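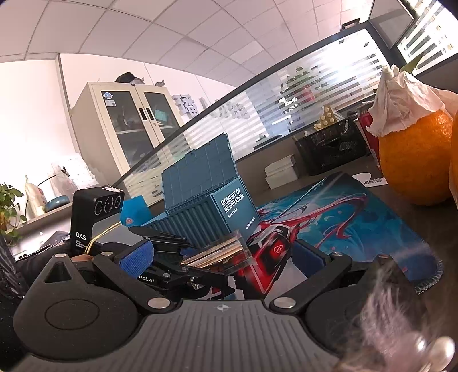 3 min read

How to set up a group room block in Dimik

A room block holds a set number of rooms at an agreed rate until a cutoff date. The steps below apply to properties running Dimik with the Durkeo booking engine connected. You need a manager login.

Before you start

Have the signed group contract open. You will need the arrival and departure dates, the room count by type, the rate per type, and the cutoff. If the contract gives one rate for all types, enter it on each line. Dimik does not copy it across.

Create the block

1. Go to Groups, then New Block.
2. Enter a block name and a code. Codes take up to 24 characters, with no spaces. At Travholm we use the client name followed by the arrival month, such as GILLIES-APRIL.
3. Set the status to Tentative. Tentative blocks do not reduce public inventory.
4. Enter the dates and fill in the room grid, one line per type. Check shoulder nights separately – they default to zero.
5. Set the cutoff. Our standard is 21 days before arrival.
6. Save.

Add the deposit rule

Open the Billing tab and select Fixed Amount. For a $1,000 deposit, type 1000 without the comma or the field will reject it. Choose whether room and tax go to the master account or to each guest. Incidentals stay with the guest unless you tick the override.

Release to the booking engine

Change the status to Definite, then tick Publish to Durkeo. The group link appears under Web Access after the next sync. Open it in a private window and try a booking for one of the contracted nights. If the page shows the public rate, the block code is missing from the rate plan. Add it under Rates, then Linked Codes, and sync again.

After the cutoff

Unsold rooms return to general inventory overnight. To keep them, extend the cutoff before midnight property time. Late names can still be added by hand from the Rooming List tab, at the group rate, if the type is open.

Written by Anderson Barros. Steps checked by Finlay Dow.
Last updated Jan 19, 2026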